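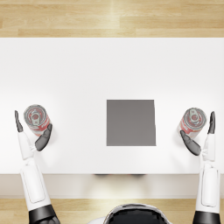

Simulated layout: two arms, two cans, pad in the middle of the table.

Workshop tips: planning for a two-armed bench robot

Last updated March 22, 2024, by Indrek Ramanauskas

Sort out the table first. Arms that work from one side need clear space at the front and nothing stored along the back. Measure your bench, then draw the reach of each arm on paper and lay it on top. If the two reaches don't overlap, neither arm can pass a part to the other.

Ask the seller for a simulation before you pay a deposit. Komard and Esosia both do one on request. Give them your own bench size and the items you want handled. Drink cans are fine for a first look, but paint tins and jars are wider, so get the maximum grip width in writing.

Pick one drop spot and keep it fixed. A flat grey square in the centre of a white top is easy to find. Tape will do to mark it out while you are still moving things.

What to put in the budget:
Bench top, cut and painted white: $140
Installation and first setup: $2660
Spare fingertips: 3 sets
Warranty: 36 months, parts and labour

The arms themselves are quoted separately. Check whether the price covers both hands. Van Dijk lists them as an extra.

Allow for power on the robot's side of the bench, and keep the cords off the floor where you walk. Leave room behind the robot to get at the shoulder joints with a hex key.

Roel Nijs bought his secondhand in January and had to pay for new cables on top. If you go used, ask to see both hands open and close at full colour-coded load settings, and get the service book with it.

Plovonura rents by the month. Rent goes toward the purchase if you decide to keep the unit.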